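About Dellwood Mending & Alterations

Hi, and welcome! I run Dellwood Mending & Alterations, a little shop on Pryor Street where we take in waists, let down hems, swap out zippers and sew on more buttons than I ever thought I would when I signed the lease back in 2000-something (okay, I'd have to look it up).

I learned to sew at my grandmother's kitchen table, on a Pakard machine that weighed more than I did. I still have it, and it still jams on denim. My first paying job was a set of choir robes, 133 of them, all hemmed by hand over one very long March. After that I figured I could handle just about anything!

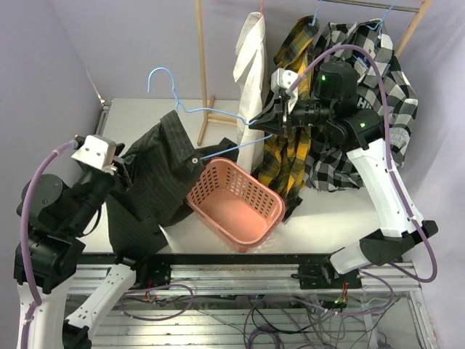 1 min read

Most of what comes through the door is everyday stuff: work shirts, school pants, the coat you've had forever and can't part with. We do wedding and prom clothes too, but please bring those in early. Simple hems usually take a few days, and linings take longer.

We moved over from the Sesurach building when we outgrew it, and the new place has a real fitting room with a door that closes (big upgrade). There's parking in back.

We're closed Tuesday. Any other day, come on by before 6 p.m. and bring the shoes you plan to wear with it.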